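4. How Cloth Moves Through a House

4.1 The slow step down

We had gone into this work expecting to write mostly about buying and throwing away, which is where the earlier studies of household textiles tend to put their weight, and we came out of it wanting to write about nearly everything that happens in between. A piece of cloth in an ordinary home has a long middle life. It starts out good, and then one morning it is a little less good, and somebody moves it from one drawer to another without saying a word about it to the rest of the family. Our participants in Purkton had a lovely phrase for this, "going down a shelf," and we have borrowed it throughout this section with their permission and our thanks.

The home diaries give us 355 entries in which a textile went down a shelf, and the range of things people bothered to write down was a pleasure to read. There were dish towels, of course, and pillowcases, and a tablecloth that had been cut into napkins and later into something for cleaning the bicycle. Checked and plain cotton cloths appear again and again, perhaps simply for the reason that so many kitchens have them. What interested us most was how seldom the step was set off by a hole or a tear. People wrote about feel. A towel had "gone thin in the hand," or it "moved the water about" and no longer took it up, or it had picked up a smell that came back as soon as it was warm. Several diary keepers admitted (rather sweetly, we thought) that the cloth was perfectly sound and they had only grown tired of its color.

The lowest shelf in most homes was the rag, and here too there was an order of rank that an outsider could easily miss. A rag for windows was not a rag for shoes. In Hirnby one retired couple kept a bag of soft rags on the back of the pantry door and a box of rough ones beside the boiler, and when our interviewer picked the wrong one to wipe up some spilled tea, she was kindly but firmly put right. The husband explained that soft cloth that has once been used with polish can never go back to the pantry, and that this had been his mother's rule as well. We met versions of the same rule in all 4 towns, Kostiuk and Boditz included, with small local differences about what counts as polish.

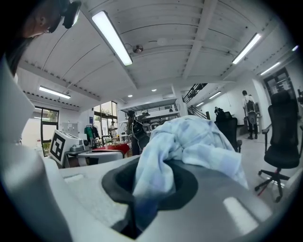

4.2 Shirts that say something

Printed T-shirts deserve a heading of their own, as they gave us more trouble than any other kind of garment when we came to sort the diaries. A plain shirt goes down a shelf much as a towel does. A shirt with words on it tends to hang on, sometimes for years beyond the point at which its owner would have let a plain one go, and when it does finally move it may skip the lower shelves altogether and go into a box in the closet, where it serves no purpose except to be kept.

The obvious reading is that people are attached to the event or the place named on the shirt, and there is certainly something in that. Yet a good number of the shirts in our diaries bore nothing that the owner cared about. One woman in Boditz had worn the same lettered shirt for gardening through many summers and, when we asked her what it said, she had to go and fetch it from the line. She had never owned a gray one, she told us, and so this was "the gray one," and that was how the whole family knew it. Another participant said that the rows of lettering hid stains well and made a light shirt far more useful than a plain white one would have been. It is a sensible point and we had not come across it in print. 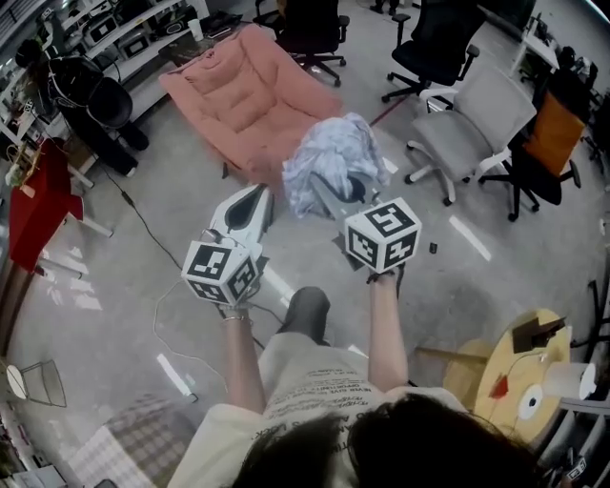
Figure 1. A cream short-sleeved T-shirt printed with rows of dark text, worn with dark gray pants.

We would add a word about where the print sits. Lettering across the front of a shirt wears faster than the cloth around it, particularly if it is always washed right side out, and owners seem to follow this wear closely. They will tell you which letters went first. In our interviews the fading of the print was mentioned much more often than the thinning of the fabric, even where the fabric was plainly the weaker of the two. Oskari Pesonen has suggested to us that print works as a sort of clock on the garment, giving the owner something to read its age by, and that plain shirts seem to wear out suddenly only for want of such a clock. We like the idea very much. Our data can't settle it, but they do lean that way: keepers of plain shirts were more likely to write that a garment had been fine one week and "done for" the next.

4.3 Who decides

It would be easy to give the impression that every household talks these matters over, and most of them don't. The decision that a cloth has gone down a shelf is commonly made by one person, at the moment of folding, and the others find out when they reach for the thing and it isn't there. We heard some cheerful complaints about this, and a few that were less cheerful. A teenage boy in Kostiuk had lost a shirt he loved to the cleaning bucket and was still sore about it when we visited in July, some months after the event. His father's defense was that the shirt had been left on the bathroom floor for 3 weeks and might fairly be called abandoned.

Leaving a thing lying about does seem to weaken one's claim to it. We found this in homes of all sizes, and it holds for adults nearly as much as for children. Deming Qian, working with renters who shared laundry rooms, reported a similar habit among people who were not related and hardly knew one another, and described a spell of waiting, never spoken of, after which a forgotten towel became fair game for mopping up. The waiting in our family homes was shorter. Perhaps relatives are simply bolder with each other's belongings, or perhaps they expect to be forgiven sooner.

Folding matters in a second way. The person who folds also handles every piece of cloth in the house more often than anyone else, and so knows its condition better, and a great deal of the authority
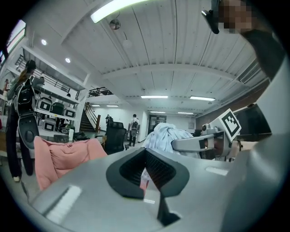
that other members of the family grant to the folder appears to rest on this plain familiarity. When the folding passed to someone new, through illness or a change in working hours, the old shelves became muddled for a while. One household in Hirnby wrote of finding guest towels in the car. Another found that the new folder, a grandmother who had moved into the spare room, had a much stricter idea of what was fit for the kitchen, and that the rag bag filled up in no time at all. Both families settled down again in the end, though on slightly different terms from before.

We asked each household whether they had ever written their rules down. Only 2 had, and one of those lists was taped inside a cupboard where, by the look of it, it had been ignored for a long while. The remaining homes relied on memory and on being corrected, as we were ourselves over the tea. For anyone planning a similar study we would gently recommend spilling something early in the visit. About half of what we learned on shelves and ranks came from watching which cloth was reached for and asking afterward why it had been that one, and people were happy to answer at length once the mess was dealt with and the kettle was back on.

The diaries have less to say about cloth that leaves the home by gift or sale, and we take that up in the next section together with the notes from the two church rummage sales in Purkton.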